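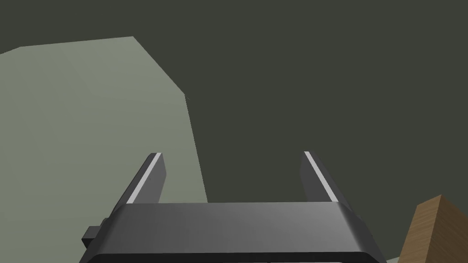 Skikley Shoe Listings

I put this set together from old catalog pages for handbags, loafers and belts. It has 104 listings, 89 of them with a price. The shoe sizes are a mess – I left them the way the sellers typed them.
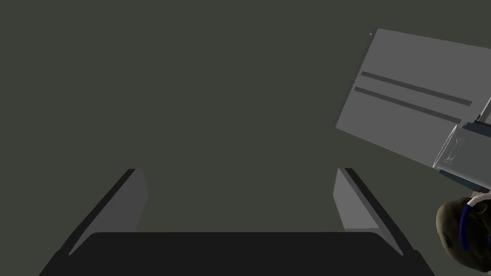
Gripper, fingers open

What's in the files

Each row has a title, a short blurb, a color and a heel height if there was one. Most came from Triken and Sanddale, and 52 are in both catalogs, so watch for repeats!
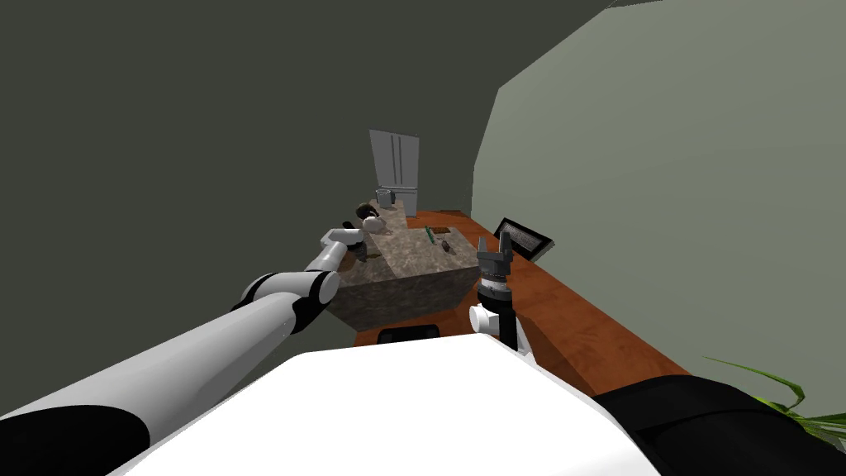 Colors gave me the most trouble. Somboon calls one loafer "stone" on one page and "sand" on the next, and I merged those under "stone". I was thinking of a speckly gray-beige, but the stone-textured top on the kitchen island is another fair idea of the word, so check the original_color column if shades matter to you.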